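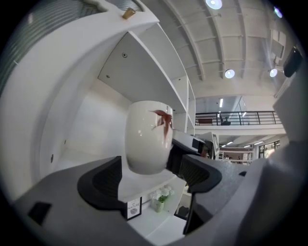 Seteck Hand-Held Gripper, Unit 2: Setup and Care Notes

Maintained by Sigita Kazlauskienė, Bitament
Last revised Saturday, August 1, 2020

Scope

This file covers the hand-held gripper tool and its wide-angle camera as used for the Cetstead shelf recordings. It describes mounting, checks before a session, cleaning, finger replacement and the known faults. Recording format and file naming are described in the Rimkutė loader README and are not repeated.

Unit 1 has an older trigger linkage. Do not apply the trigger settings below to unit 1.

Contents of the set

464 recordings were accepted from unit 2 in July. Each recording is one grasp of one household object at a shelf, held by an operator standing on the floor. Mugs make up the largest group. Most are glazed and glossy, and some carry painted decoration, such as the white mug with the red motif. Objects are gripped around the body. Grasps by the rim or handle were recorded under a separate task label.

The view is circular with black corners. Both fingers and part of the gray gripper body are in view during normal use, and the loader expects them there. Do not crop the image before loading. The cropping mask is applied later, from the calibration file.

Mounting the camera

1. Lay the gripper on its back on the soft mat with the fingers open.
2. Seat the camera in its bracket and push until it stops. There should be no play side to side.
3. Tighten the two bracket screws by hand, then a quarter turn each with the short driver. Do not use the powered driver. The inserts strip.
4. Close the fingers on the gauge block and take one still.
5. Compare the still with the reference still in the calibration folder. The finger tips should fall inside the marked area. If they fall outside it, loosen the bracket and repeat from step 2.
6. Write the result in the session log even if nothing was changed.

The fingers do not look alike in the image. In the mug view at the top, the right finger fills much more of the picture than the left. The difference in apparent size is not a reason to move the bracket. Check against the reference still only.

Fingers

The fingers are black and wear on the inner face. The left has a hollowed, ribbed inner face; the right shows a grille-like section in the camera view. Look at both faces under the bench lamp before each session.

Replace a finger when:
- a rib is torn through or has taken a permanent fold
- the pad has gone shiny and does not recover after cleaning
- the gauge block slips under its own weight with the trigger fully pulled

Replace fingers as a pair. A new finger opposite a worn one pulls the object off center, and mugs turn in the grip as the trigger closes. After replacement, run 13 open-and-close cycles with no object, then repeat steps 4 to 6 of the mounting procedure.

Some tilt of a mug in the grip is normal and is not a fault by itself. Log it only if the mug moves after the trigger has stopped.

Trigger

Full travel should close the fingers with no click. A click near the end of travel means the return spring has come off its post. Open the rear cover, put the spring back with the hooked pick, and close the cover before testing. The spring can leave the housing at some speed. Wear glasses.

Do not oil the linkage. Oil reaches the pads. Use dry lubricant on the pivot only, one drop, and wipe off what is left.

Cleaning

Pads: damp lint-free cloth, water only. Alcohol hardens them.
Body: same cloth. The matte finish marks if scrubbed.
Lens: blower first, then lens tissue. Never the pad cloth.
Glazed objects: wash and dry before the session. Residue on a mug transfers to the pads and changes the grip for everything recorded afterward.

Lighting and exposure

Exposure is locked at the start of a session. Lock it with the gripper pointed at the shelf, fingers open, no object. Ceiling lights often enter the view when the operator works from below a shelf. Leave them in, and do not relock exposure between grasps. Bright spots on glossy glaze are expected and are not grounds for rejection.

White shelving gives poor contrast against white mugs. The automatic segmentation drops part of the mug outline in some of these recordings. The affected files have seg_check set to 0. They are otherwise valid.

Known faults

Bracket creep. The camera shifts slightly after long sessions. Cause not confirmed. Workaround: take a gauge still at the end of the session as well as the start.

Late trigger signal. The first trigger reading after power-on can arrive after the fingers have moved. Pull and release once before recording.

Loose rear cover. The cover lifts if the gripper is put down on its fingers. Put it down on its back. A new cover with a deeper lip is on order.

Limits of the data

Background is not controlled. Rooms, furniture, signs, plants and distant people may be in view. Text in the background has not been transcribed. Force is not measured at the fingers, and the trigger position should not be used in its place. Distances taken from the uncorrected wide view will be wrong, most of all toward the edges.

Changes

Added the gauge still at end of session.
Removed the instruction to clean pads with alcohol.
Corrected the screw order in the mounting procedure, then removed it, as the order makes no difference on this bracket.

Send corrections to Sigita Kazlauskienė with the unit number and the session log attached.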